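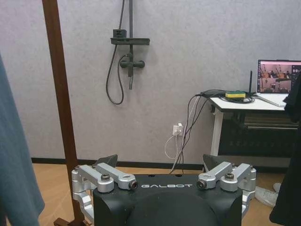
Clothes side of the room, with the black shower on the gray wall.

The Coat Room, Fall Gallery
Posted Nov 5, 2025 by Yabsira

Hi all! I know I promised the room pages back in July and then went completely quiet. The summer got away from me, we had the floor to finish, and then my sister stayed for a while and I didn't touch the computer except to pay bills. So this is a short gallery with a lot of chatter around it, which will surprise exactly none of you who have met me.

For anyone new: this is the one big room on the ground floor at Abera, the building I share with Amanuel. It used to be storage for his tile business. We've been turning it into a place where you can sit, work, hang up a coat and have a shower, all without walking through a door. I've been calling it the coat room and everyone else calls it downstairs.

The total I gave myself for the whole thing was 2000 dollars, not counting the floor. I went over. I'm not going to say by how much, as Amanuel reads this page.

THE WALLS

I went back and forth on the wall color for ages. I had seven sample cards taped up at one point, and Hamdia came by and told me they were all the same gray (they were not!). What I ended up with changes through the day more than any paint I've lived with. With certain lights on it's a plain soft gray, and then you turn around and it's gone nearly lavender. I love it, Amanuel says it looks like a rainy bus stop, and we've agreed to leave it there.

A couple of people emailed to ask about prep. I washed everything with sugar soap, filled the holes from the old shelving, sanded, and did two coats with a medium roller. If I did it again I'd spend longer on the sanding. The black baseboard went on last, and I painted it before nailing it up, then touched up the nail heads with a kid's paintbrush. Much easier than crawling along with tape.

THE SHOWER

Everything black, like I wanted from the start. The rain head is the part visitors comment on, but I'm fonder of the hand sprayer, and fondest of all of the shelf. I've lived in places with those little wire baskets that slide down the pipe an inch at a time until your shampoo is at your knees, so a proper flat shelf feels like luxury. Bottles go on it and they stay there!

It took me longer to pick than the sofa did. Wubit Degefa, who some of you know from the Lesen sewing evenings, had gone through the same thing the year before and lent me her folder of clippings with notes all over them. Her main advice was to hold the hand part in the shop and pretend to rinse your hair with it, no matter who's watching. I did. A man with a cart waited very politely for me to finish.

THE CLOTHES RACK

OK, this is my favorite thing in the room and I'll try to keep it reasonable. I found the rack at Arnus, the secondhand place behind the bus depot, for 35 dollars. Dark brown wood, one rail across the top, slats down near the feet for shoes. I wiped it down with a damp cloth and then rubbed in some furniture wax, and left it overnight with the windows open.

I'd been set on a closet. I'd drawn the closet, I'd measured for the closet, I had the doors picked out. Then I put the rack up as a stopgap and found I was hanging things up the minute I came in, which I have never done in my life. With a closet I'd have opened the door, looked at the mess and put my sweater on a chair. So the closet is off and I got some of the money back on the doors.

What lives on it changes with the weather. At the moment it's heading into coat season, so the long camel one is out, and the gray hoodie that I steal from Amanuel, and a navy jacket that has been to three weddings and one very cold soccer game. I try to keep it to a few pieces at a time. If the rail is stuffed you can't see anything and you end up wearing whatever is nearest.

Wooden hangers, by the way. I was never a hanger person before this. A heavy coat on a skinny wire hanger gets those little shoulder bumps, and I'd been walking around with bumps for years without knowing why people kept patting my shoulders.

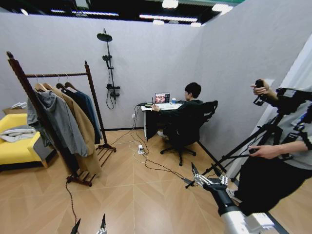

Then there's the folding, and I have less to brag about there. My system is that clean laundry comes down, gets folded while I watch something, and goes straight up to the bedroom the same evening. My practice is that it sits on the sofa until we have company. Obsa Sisay gave me a tip that has helped a bit: fold everything to the same width, whatever it is, and the pile holds together when you pick it up. T-shirts, leggings, pillowcases, all the same. I use a magazine as the guide. Lay it on the back of the shirt, fold the sides in over it, slide it out, fold up from the bottom.

Light things and dark things I keep in separate piles, mostly so I can find a white T-shirt at six in the morning.

THE SOFA

Yellow! Really yellow! I was talked out of yellow twice in my life and I wasn't going to let it happen again. The room has a lot of gray and black and wood in it, and it needed something to wake it up. The arms are low enough to put your head on, so it does for naps too. Hamdia slept a whole afternoon on it with her shoes on and then said she'd only been resting her eyes.

Cleaning it is easier than I was warned it would be. I run the upholstery brush over it when I do the floor, and for spots I use a little dish soap in cool water with a white cloth (a white one, please, I once transferred red dye to a chair at my mother's house and I still hear about it). Dab, don't scrub. Let it dry fully before you decide it hasn't worked.

THE FLOOR

The herringbone was Obsa's doing, start to finish. I held the other end of things and made coffee. He ran it on the diagonal, and I remember standing there after the first few rows being sure it was going to look crooked, and him telling me to go upstairs and come back after lunch. He was right. It makes the room feel bigger and it hides crumbs like you wouldn't believe.

If you're thinking of trying one yourself, buy extra. There's a lot of cutting at the edges and we were down to the last few boards when we reached the far wall. Dry lay as much as you can before anything is fixed down, and keep checking against your chalk line. Obsa checked so often that I started hearing the snap of the chalk line in my sleep.

For everyday care it's a dry mop, and a barely damp one when it needs it. Felt pads under everything with feet. The office chair is on wheels so it gets a wipe around the wheels every so often, they pick up grit.

THE DESK CORNER

A small white desk, pushed right into the corner, and that's the office. I was worried it would be too small. I'm used to spreading out, papers everywhere, three pens on the go. But there's only space for a laptop and a cup, so that's what goes on it, and I get more done than I ever did at the big table upstairs. Amanuel has started using it too, and I've had to draw up hours.

The chair was the one thing I bought new. Mesh back, tall, holds you up properly. I sat in Wubit's for an evening while we were doing her taxes and came home and ordered my own before I'd taken my coat off. It cost me 70 dollars in a sale.

Cables are still the ugly part. I've tried clips and I've tried a box, and I've tried pretending. If somebody has a good way of getting a charger cord across a desk without it dragging your cup along with it, please write to me.

LIGHTS AND CEILING

We left the ceiling open and dark. Boarding it over would have meant losing height, and I like looking up and having it sort of disappear. The lights are bright when they're all on, good for sewing and for finding an earring. In the evening I'd like something softer over by the sofa, and I've got my eye on a floor lamp from Ludilis, 60 dollars, brass, slightly dented. It may be gone by the time I make up my mind.

STILL TO DO

Get the box off the back wall side and find a home for what's on it. Hooks for bags. A mirror, a long one, close enough to the rack that you can see what you've put on without hiking across the room. Hamdia votes for a rug, and I'm against it on account of the floor, which took so much work that I'm not covering any of it up.

I'll do the upstairs hall next, once the banister paint stops being tacky. Write to me through the contact page if you want the paint name or Obsa's number, and if you've emailed since July and I never wrote back, try me again!

Yabsira Negussie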